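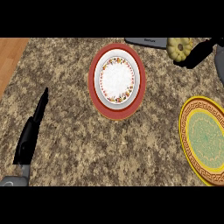 Will it scratch my granite, a reader wants to know, and can she go out for coffee while it sets the table? Probably no to the first, with a little care. As for the second, take a short walk and keep your phone on.

The question came in after my May column on kitchen gadgets, where I mentioned in passing that Rimulitz would now rent you a pair of robot arms for the counter. I got more mail about that one sentence than about the entire section on garlic presses, so I signed up for the 60-day trial. These are the tips I wish had come in the box. What did come in the box was a hex key and a card congratulating me.

Practice on the simulator first

The service includes a program called Kelia, which lets you rehearse a job on a computer-drawn counter before the real arms touch your real dishes. Use it. My first simulated attempt at moving a dinner plate would have cost me the plate, and on the screen it cost me a sigh. You can choose the stone, the tableware and even the produce. I went with speckled granite and a pattypan squash, a vegetable I have never once bought on purpose.

Give everything elbow room

The grippers have long, narrow fingers, and they like to come in at an angle. Leave bare counter on all sides of anything you want picked up. A plate in the open is a reasonable request. A plate wedged between the toaster and the fruit bowl is a dare.

Big oval platters are their own problem. Keep them off to the side until the small stuff is done, and plan on both arms for the lift. If it's the platter your family fights over at Thanksgiving, carry it yourself.

Put a plain color under a busy plate

Granite is wonderful at hiding crumbs. It hides other things just as well, and the arms had more trouble finding the edge of a dish on mottled stone than on my plain wooden table. A solid-color charger or placemat helped a lot. Mine is terracotta red and clashes with the curtains. The arms have not complained.

If you use a charger, check whether it slides. Charger and plate together make a fairly good sled, and one firm nudge will send the pair toward the backsplash. A damp dishcloth underneath stops that. So does a square of shelf liner, cut smaller than the charger so it doesn't show.

Keep the fingertips clean

Wipe them with warm water and a drop of dish soap, then dry them completely. Oil is the enemy. I let them near a buttered dish once and they handled everything like a nervous waiter for the rest of the evening. Skip the abrasive pads. For dried-on dough, use an old soft toothbrush, and label it.

Grit is what scratches stone, so wipe down the counter before you start, including the strip at the back where the salt ends up.

Skip the mat, buy the clamps

Rimulitz will try to sell you the Semwal counter mat. It's a nice mat. Shelf liner does the same job for the price of a sandwich. The Grullier clamps are another matter: the ones in the kit left a faint ring on my counter edge, and the padded Grullier pair hasn't. Tighten them by hand and stop when they stop.

What it costs

The trial is free apart from a deposit of $800, refunded when the arms go home in working order. Setup took me some 2 hours, a good part of it spent looking for the hex key. Setting one place takes the arms 10 minutes on a good night. I can do it in less, but I can't do it from the couch.

I'm keeping them through the end of the trial. The reader with the granite has asked next whether they empty a dishwasher. They'll do the top rack, slowly, if you pull it all the way out and take the wine glasses away first.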